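Rendley Mobile – Customer Care, Device and Network Support
Ticket 750-102
Product: Sakon 4 tablet, cellular model, supplied on a bundled data plan
Category: Data service / SIM provisioning
Priority: 2
Opened by: Vasco Seixas, retail support
Assigned to: Dorottya Vida, device support
Status: Closed – resolved by carrier configuration update

Summary of fault
The customer, Mr Barnabás Magyar, reports that his tablet registers on the network and displays full signal but will not pass data. Wi-Fi is unaffected. Text messages from the carrier are received. The fault has been present from the time the bundled SIM was activated in store.

Initial checks (V. Seixas)
Account confirmed active and in good standing. Plan allowance not exhausted. Data roaming off, as expected for a domestic service. Mobile data switched on in settings. Tablet restarted twice. SIM removed, inspected and reseated. No change.

The SIM was tested in a store handset and passed data normally. A known working SIM placed in the customer's tablet did not. On this basis the SIM was ruled out and the ticket was transferred to device support.

Device support (D. Vida)
Access point settings were requested from the customer and reviewed. The tablet had loaded the access point for handset plans instead of the one assigned to tablet bundles. Manual entry of the correct values was attempted, but the fields reverted to the handset profile as soon as the screen was closed. The customer was advised not to perform a factory reset at this stage, as he had photographs and documents on the device that had not been backed up.

Software version confirmed as the build supplied with the tablet. The update page reported that no update was available. Ticket referred to Győző Szénási in network provisioning.

Network provisioning (G. Szénási)
The tablet's equipment identity had been recorded against the handset category when the bundle was processed. The carrier profile was therefore being pushed to the device each time it registered, overwriting any manual entry. The record has been corrected and a new configuration sent. The customer was asked to leave the tablet powered off for 4 minutes before reconnecting.

Customer test, 25 Jun 2026
Mr Magyar was asked to turn Wi-Fi off and use the tablet over mobile data. Pages loaded and messages were sent without error. 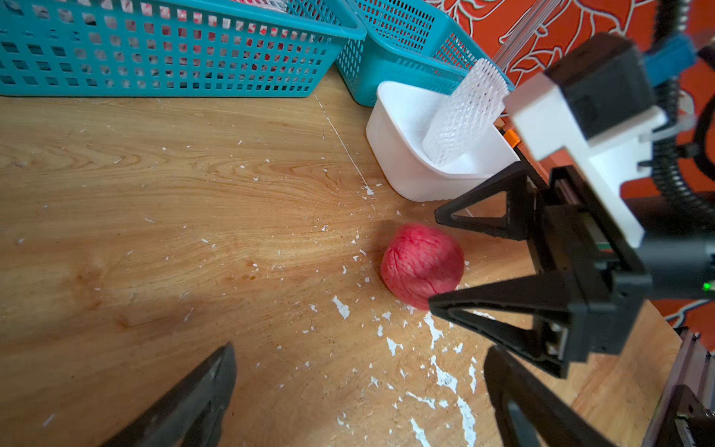
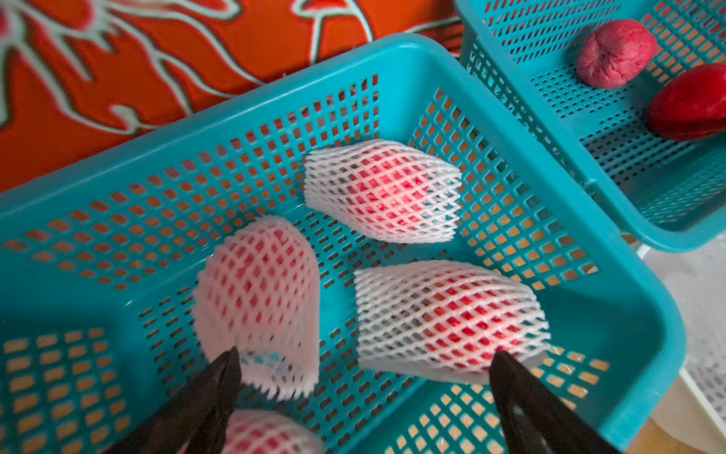 Data service is accordingly regarded as restored in both directions, a speed test and a video call having also been completed by the customer on the same connection. The small openings in the side of the basket and the netting on the fruit are fine, repeating patterns. Signal strength and network mode were unchanged from the earlier readings, which is consistent with a profile fault and does not suggest a problem with the antenna or the local cell.

Further action
Fares Haddadin, bundle operations, has been asked to review other Sakon 4 activations processed through the Dissanayake store for the same category error. Any affected records are to be corrected before the customer is contacted. A credit for the period without data has been applied to Mr Magyar's account and will appear on his next bill.

Should the fault recur, the customer may reply to this ticket and it will be reopened without a further store visit.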